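Talks > Robotics Evening > Speaker Notes > Rurovetti Two-Arm Kit

Four months with the Rurovetti two-arm kit
Speaker notes, Baltasar Quezada. July 20, 2019 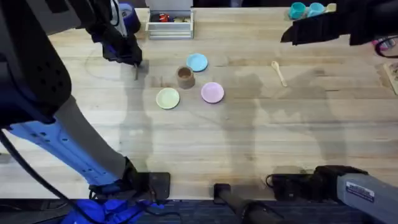

1. Opening (keep it short)

Say who I am and what I do: I set up test benches at Plakitel. We bought the kit in April with our own money. Rurovetti did not pay for this talk and has not seen these notes.

The question for tonight is whether a small shop should buy this kit for tabletop handling work. My answer is yes for some of you, and I will get to which ones.

Leave the bench picture up while people sit down. Arms left and right, dishes in the middle. Three plates, pale yellow-green, light blue and pink, with the small brown cup between them, and the wooden spoon off to the right. Most of what I talk about tonight is dish handling, so they should get used to it.

2. What you get

Two arms, two grippers, the controller, cables, clamps, and the teaching software on a license that runs for one year. The second year costs 400 dollars. Say that number slowly, people miss it on the order page.

You do not get a table. You need one that is heavy and does not flex. Our first one moved when both arms stopped at the same time, and every taught position was off after that. We changed to a thick wood top and the problem went away.

You do not get a computer either. The manual lists a minimum. Ignore the minimum and buy the next one up.

3. Setup

Took us 3 days with two people. The quick start guide says one afternoon. Agathe Marchal did the wiring and I did the software.

Points to make:

- Clamp the bases before you plug anything in. The guide has these steps in the other order.
- Route the cables with both arms at full reach. We routed ours with the arms parked and had to redo all of it.
- Label both ends of every cable. Left and right use the same connectors and the controller will not warn you if they are swapped.
- Run the calibration twice. Our second pass gave different values from the first. The third matched the second, so we kept that.

If someone asks about the guide: version 2 is supposed to fix the order of steps. I have not seen it.

4. Teaching a task

You move the arms by hand and the software records the motion. Then you trim it, mark where the grippers open and close, and play it back. A person who has never used it can record a simple pick in the first hour. I have had a summer student do it.

Two arms at once is harder. You record one side, then record the other while the first plays back. The timing drifts. Marking a wait point on both sides fixes it, and the software should do that by default. It does not.

Ask the room: who has taught an arm by hand before? If most hands go up, skip to section 5.

5. Results on dishes

We ran 200 trials for each object type with the arms starting from the same rest position. I will read these out, there is no chart.

Small cup: very good. The gripper comes straight down, closes on the rim, and lifts. Few failures, nearly all from a cup placed too close to a plate.

Plates: fair. A shallow plate lying flat gives the fingers very little to hold. What worked best was using one arm to press the far rim a little and the other to get under the near rim. It is slow, and a pressed plate can slide. When plates sit close together the second one often gets bumped.

Spoon: poor at first, then acceptable. The handle is thin and lies tight to the wood. We got better numbers by picking at the bowl end. Angle matters a lot. If your parts always arrive at the same angle you will do better than we did.

Point to stress: the kit repeats what you taught it. If the plate moves, the arm still goes to the old place. There is a vision add-on. It costs 700 dollars per bench and we have not bought it, so I can't tell you whether it is any good. Abdel Rahman has promised to lend us theirs.

6. Wear and repairs

One gripper motor got noisy in the second month. Rurovetti sent a new one and did not ask for the old one back. The swap is four screws and one connector. After the swap you must calibrate that side again, and the manual does not mention this.

Finger tips wear down. Keep a spare set. We change ours when picks on the thin handle start to miss.

Dust gets into anything with holes in the housing. Wipe the table before each session and do not sand or drill in the same room. I say this as someone who drilled in the same room.

7. Compared with Trallix

People will ask. We had the Trallix single-arm kit before this one. It is quieter and the manual is better. The software is older and you type positions in by hand. For a job that one arm can do, and that will not change much, I would still pick Trallix. If you need to hold a thing with one side and work on it with the other, it can't do that and the Rurovetti can.

Do not get pulled into price here. The two companies bundle different parts and the totals are hard to line up. Offer to send our spreadsheet.

8. Who should buy it

Buy it if you have short runs, light parts, and someone on staff who likes this kind of work and has a few hours a week for it.

Wait if your parts arrive in random positions and you can't pay for vision. Wait also if you need to run overnight without a person in the building. We stop ours when we leave and I would not change that yet.

If you need to lift anything heavier than a full mug, this is the wrong product.

9. Questions I expect

Noise? You can talk over it. You would not want it next to a phone desk.

Safety? The arms stop on contact, and they stopped every time we tested it. Still keep hands out while both sides are moving. We put the stop button where either person can reach it.

Support? Email only. Replies came the next working day, except for one that took a week.

Can you use other grippers? The mounting pattern is in the back of the manual. Agathe made an adapter plate and it fits. She is here tonight, ask her.

Sign-up sheet for bench visits is by the door. Two visitors at a time.

Comments

dmk_bench: Thanks for posting these. I was in the back and missed the part about calibration. Did you have to reteach your tasks after the gripper swap or only recalibrate?

Baltasar Quezada: Only recalibrate. One plate task was a little off and I nudged two points. The rest played back fine.

Lorna P.: We have the same kit and our setup took a full week, so 3 days sounds fast to me. The cable swap got us too. Colored tape on both ends from now on.

shopfloor22: Would be good to see the actual plate failure count. "Fair" could mean anything.

Agathe Marchal: It is in the spreadsheet, second tab. I can send it along with the adapter drawing if you leave an address on the contact form.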